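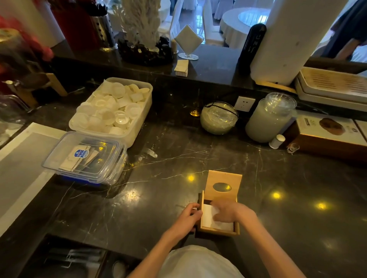
Refilling a wooden tissue box with paper napkins on a marble counter, one of the tasks in the Kodberg kitchen trials.

FOR IMMEDIATE RELEASE

Kodberg Publishes Results of Kitchen Counter Gripper Trials; Paper Napkins Remain Undefeated

Two grippers, two camera positions and one very stubborn stack of paper

20 Aug 2021 – Kodberg, an independent test shop for small robot arms and the parts that go on the end of them, today released the results of its first side-by-side trial of grippers on ordinary kitchen counter chores. The trial compared the two-finger Mallix with the soft three-finger Plillik, both mounted on the same arm and run by the same controller, across 3,178 attempts at five household tasks.

Both grippers did well at the things grippers are usually shown doing. Both did less well at putting napkins in a box, a job that people manage while talking on the phone.

"We had a very nice chart planned with a winner on it," said Deividas Eglītis, who ran the trials. "Then we got to the napkins and the chart became a different kind of chart."

What was tested

The five tasks were picked from a longer list of things people do at a counter before a meal. They were: pulling one small disposable cup from a stack, moving a paper packet from one container to another, standing chopsticks in a holder, setting down a glass without a noise that makes everyone look up, and refilling a tissue box with paper napkins.

Each gripper did every task with a camera fixed at the wrist, and again with a camera mounted above the arm at the height of a standing adult's head. The cameras were both from Zariņš and used the same lens, so that nobody could blame the lens. The controller settings were frozen before the first attempt. Requests to change them arrived soon after and were turned down, including two from within Kodberg.

To give the machines something to be compared with, people did the same tasks while wearing a Zariņš camera at head height. The trials produced more than 73 hours of video from the human side alone, much of it showing hands doing things their owners could not later explain very well.

Results by task

Cups. The Mallix was faster at separating small cups, and its narrow fingers fit inside the rim where the Plillik's would not. It also brought along a second cup often enough that the scoring sheet gained a column for it. The Plillik took the whole stack or nothing. Kodberg scored both of these as misses, though the Plillik's maker has asked for the first to be listed as "enthusiastic."

Packets. A flat paper packet lying against the bottom of a container is a poor thing to ask a robot to pick up. The Plillik did better here, dragging the packet up the side wall until an edge lifted. The Mallix needed the edge to be raised already. When it was, the Mallix was excellent.

Chopsticks. A clear win for the Mallix, which held one chopstick straight and put it where it was told. The Plillik let the stick rotate in its grip, and the upper end described a slow circle while the controller tried to find it again. Staff stood back.

Glass. The Plillik was gentler, quieter and slower. The Mallix broke nothing, although there was one afternoon in July on which Kodberg would have accepted odds.

Napkins. Neither gripper could reliably do the part that people do with the other hand. A person holds the box still on one side and presses the stack down with the free hand, feeling the paper give until it sits below the rim. With one arm, the box moves. With the box clamped, the gripper can press, but it has to know how hard, and a stack of paper pushes back a little differently each time. The Mallix left dents. The Plillik spread the load better and then took the top napkin away with it on the return trip.

Across all tasks, 195 attempts were stopped by hand before they finished. Napkins were behind more of those than the other four tasks put together.

Head height or wrist?

The camera comparison produced the most useful finding of the trial and, by a wide margin, the longest argument. The wrist camera gave better results on cups and chopsticks, where the last bit of travel matters and a view from above is mostly a view of the gripper's own knuckles. The head-height camera was better for packets and napkins, where the arm needed to know what the container was doing while it worked.

Open lids caused trouble for both. A hinged lid standing up behind a box is in nobody's way until an arm comes in from the back, and the wrist camera usually learned about the lid by touching it. Polished stone was the other nuisance. Ceiling lights show up in it as small bright spots, and the controller spent part of one session politely steering around them.

Kodberg considered covering the counter with a gray mat, as is common in trials of this kind, and decided against it. People who buy polished counters tend to want to look at them.

"A test bench has three things on it and all of them are red cubes," said Povilas Vasiliauskas, who founded Kodberg and wrote most of the test plan. "A kitchen counter has cups and jars and wrappers and whatever somebody put down a minute ago. We left the clutter in. Deividas complained about it daily and I have kept the emails."

Mr. Eglītis confirmed the emails.

Which gripper should you buy?

Kodberg does not sell grippers and takes no commission from anyone who does, which makes this section shorter than its readers would like. For thin, stiff objects that stand up or can be held by the end, the Mallix is the better choice, and it is easier to clean. For anything that flattens, tears or was made by a glassblower, the Plillik is worth its slower pace. Buyers whose work is mostly napkins are advised to wait, or to buy two arms.

The second suggestion is partly serious. A short follow-up with one arm steadying the box and the other pressing was run after the main trial closed. It is left out of the published totals, as the plan did not call for it and the second arm had to be returned. The notes describe the results as "better, once they stopped bumping into each other."

Both makers were shown the results ahead of release and given room to reply. The Mallix team asked that the double-cup column be renamed and was told no. The Plillik team sent a new set of fingertips with a rougher surface and a friendly note. The fingertips arrived too late to be counted and will go into the next round. Zariņš asked only for its camera mount to be described as sturdy. It is sturdy. It also takes a small hex key that does not come in the box.

What is in the release

The package includes the scoring sheets for every attempt, the frozen controller settings, the test plan with its corrections left visible, and selected clips from both camera positions. Stopped attempts are included and marked. Clips in which a tester says something regrettable about a napkin have had the sound removed.

Labs that want to repeat the trial can request the task cards, which list the objects, starting positions and scoring rules. Objects were bought from ordinary shops and none were altered. Kodberg asks that anyone repeating the napkin task use new napkins for each session, having found that a pressed stack goes in far more easily the second time and makes everybody look talented.

What comes next

A second round is planned with the same two grippers, the rougher Plillik fingertips and a force sensor at the wrist. The five tasks stay as they are. A sixth, peeling plastic film off a bowl, was proposed and has been put off until morale improves.

Makers of other grippers may send one in for the next round. Entries should come with a mounting plate, a manual and a person who will answer the phone. Kodberg will cover the napkins.

About Kodberg

Kodberg tests grippers, small arms, cameras and controllers on everyday household work and publishes what happens. It runs its trials with fixed settings and agreed scoring rules, and it shares results with makers before publication without letting them edit. The company was founded by Povilas Vasiliauskas, who still does the dishes after each session.

Media contact

Deividas Eglītis, Trials, Kodberg
Scoring sheets, clips and task cards are available on request. Please say which gripper you are rooting for, as there is a tally on the office wall.

###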